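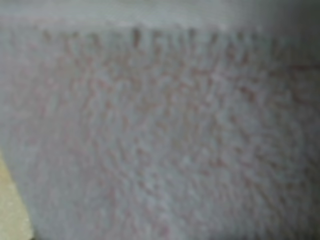
Do-yoon Bae
Dye room lead and keeper of this notebook

October 1, 2020

Back to the madder, at long last. I had meant to write up the July baths properly and never did, so a good part of this entry is me catching up with loose slips of paper, two of which had been used as coasters. Please bear with me.

First, the wool. We washed and dried the last of the Ó Briain fleece and it came to 3,035 grams, a good deal more than I'd expected after all the picking over we did at the skirting table. It is lovely stuff, a bit crisp at the britch end but soft enough through the shoulders that I'd happily wear it at the neck. I've put it in the two big paper sacks on the upper shelf with cedar blocks tucked in. If you take any out, please write the amount on the sack, because I am tired of doing subtraction by guesswork.

Now the bath. I used 450 grams of the Stitari two-ply, scoured the night before and left in alum overnight, with 243 grams of ground madder root from the Furnari tub. That is a little over half the weight of the yarn, and on the light side for a real brick red, but I wanted to see how far it would stretch. The root went in a muslin bag this time. In July I tipped it in loose and spent two evenings shaking bits of root out of the skeins, and I can still find some in the cuffs of my good cardigan.

Into the Ferkau pot with cold tap water, a spoonful of chalk, and then up very slowly. I held it at 150 degrees for an hour and a half and didn't let it go past 160 at any point. I sat with it the whole time with a cup of tea and the thermometer, and it was one of the nicer mornings I've had in this building! The rain was going on the skylight and the room had that smell madder gets, sort of like carrots and wet earth.

The first skeins came out a warm orange red, somewhere near the inside of a ripe persimmon. The second lot, in the same bath with nothing added, gave a clear coral. The third was a soft pink that I had no plans for at all and have fallen for completely. I've been leaning toward that family of colors anyway - the pale gray fuzzy cloth with the dusty pink flecks has been on my mind all week, and I'd love to spin something with that same quiet mottled look. Maybe a gray base with short bits of the third-bath pink carded in at the very end, so they stay as specks and don't blend away to nothing.

Treasa Ní Chonaill thinks I should card twice and no more. She tried three passes on her oatmeal and blue sample and ended up with plain gray-blue, very pretty but with all the flecks gone. She also says to cut the pink to fingernail length first. I'm inclined to do exactly what she tells me, given how her heather socks came out.

Treasa and I also had a long and friendly argument over iron. She wants to dip one of the coral skeins to sadden it toward plum. I am nervous about iron in this room, with the alum pots standing so near, and I've asked that she use the old enamel bucket by the back door and rinse it outside. She has agreed, with a look.

Some bits and pieces while I remember:

The lid of the Ferkau pot no longer sits flat. It still holds heat well enough, but the steam comes out on the handle side, so use the long mitt.

Alum is down to the last jar. Chalk is fine.

Light test strips from batch 329 are taped in the south window, half under card. Leave them where they are, please, even if they look untidy. I'd like to give them until the clocks change before I peek.

The exhausted root is drying on newspaper under the bench. I want to try grinding it again and running one more bath from it, probably for silk, probably for very little color, but it feels wrong to throw it on the compost while it's still staining my fingers.

Tomorrow I'll rinse the coral again and wind off the pink. The drum carder needs its belt tightened before anybody starts on flecks, and the small screwdriver is in the button tin.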